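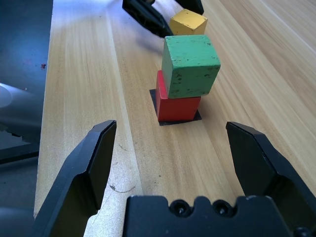 ¿Cuánto tiempo hay que dejar reposar una masa madre antes de usarla por primera vez?

Entre diez días y dos semanas, si la cocina está a una temperatura normal. Zorica Grgić lo responde sin levantar la vista de la libreta donde apunta los horarios del horno. Lleva la panadería Spahić desde hace cuatro años y la pregunta se la hacen casi todas las mañanas en el mostrador.

«La gente se cansa al quinto día», cuenta. «La masa sube mucho al principio, luego se queda parada y la tiran. Ese parón es normal. Hay que seguir dándole harina y agua».

Su cultivo es de centeno integral y lo refresca dos veces al día. En casa, dice, basta con una si se guarda en la nevera y se saca la víspera. No usa agua filtrada. Probó durante un invierno y no notó diferencia en la miga ni en el sabor.

La panadería abrió en un local pequeño de Ustley, con un horno de segunda mano que perdía calor por la puerta. Las primeras hogazas salían pálidas por un lado y Grgić las giraba a mitad de cocción. «Vendíamos poco, así que tenía tiempo de girarlas», recuerda. El horno actual lo instalaron en octubre, después de tres semanas de obras que obligaron a cerrar. En su mejor mes despacharon 1.208 hogazas, casi todas de la variedad que llaman Plarkov, de trigo y centeno, con corteza gruesa.

Sobre las harinas tiene opiniones firmes. Compra a un solo molino, Ruluvier, y cuando cambia la cosecha hornea una tanda de prueba. «La harina nueva suele pedir menos agua, pero depende del año. Yo no toco la receta hasta que he visto el primer pan abierto».

Reconoce que el precio es lo que más discuten los clientes. La fermentación larga ocupa espacio en la cámara y en las mesas — y el alquiler se paga igual. No piensa acortarla. Lo que sí ha hecho es vender medias hogazas, que antes no ofrecía, y las piezas del día anterior con descuento a partir de las nueve.

Para quien empieza en casa, recomienda una báscula y un bote de cristal con una goma elástica que marque el nivel de la masa. También aconseja hacer siempre el mismo pan durante un par de meses. «Si cambias de harina, de molde y de horas a la vez, no sabes qué ha fallado».

Los talleres que daba por las tardes están suspendidos. Quiere retomarlos cuando encuentre a alguien para el turno de noche, un puesto que tiene sin cubrir desde la reapertura.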